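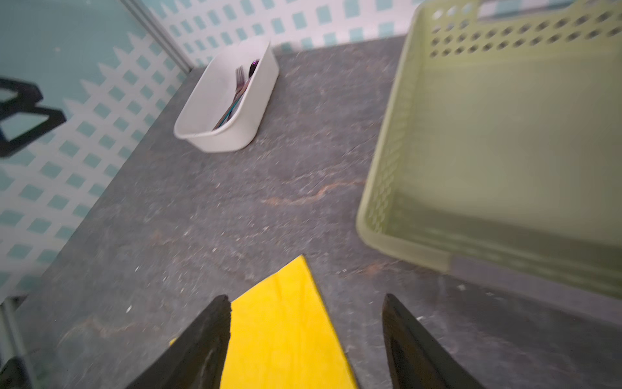
Home | Museums | Day Trips | Where to Stay

How to plan a museum day in Lorente

Reading time: 5 minutes

Lorente is a small town with a lot tucked into it, and if you only have one day I'd love for you to spend it well! Start at the Kistis Museum, up the hill from the harbor. Buy your ticket at the side door on Wamora Street (the line is much shorter there) and go straight to the top floor, where the old sea maps hang. You'll want a good hour, maybe more if you like maps as much as I do.
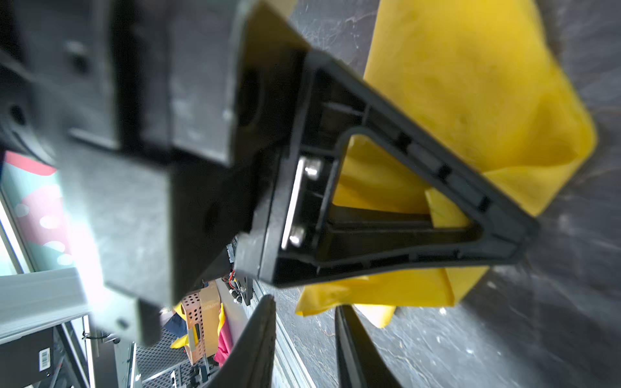
Yellow cloth behind a black, triangular frame

Next, walk down to the Rernthorpe Gallery. Follow the tiled steps, turn left at the fountain, and keep going until you smell bread. Stop for the bread, of course. The gallery closes for lunch, so try to be inside well before noon, and ask at the desk for the printed guide, which I like a great deal better than the audio one.

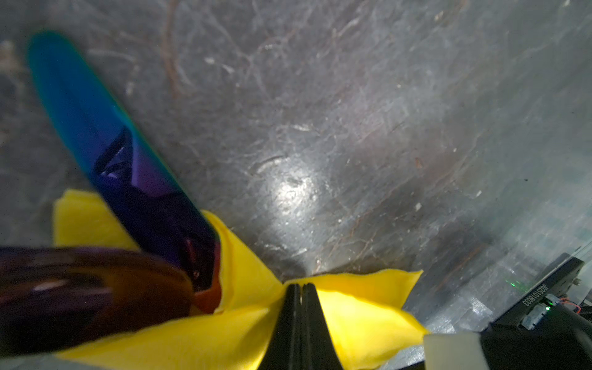
After lunch, take it slowly. The chapel garden is free and shady, and the bench by the far wall is my favorite spot in town. If your feet are still willing, finish with the harbor walk and catch the last bus back from the fish market. Bring coins for the fare, and a sweater too if you come in October!

Godfrey Owino

Contact | Copyright | Back to top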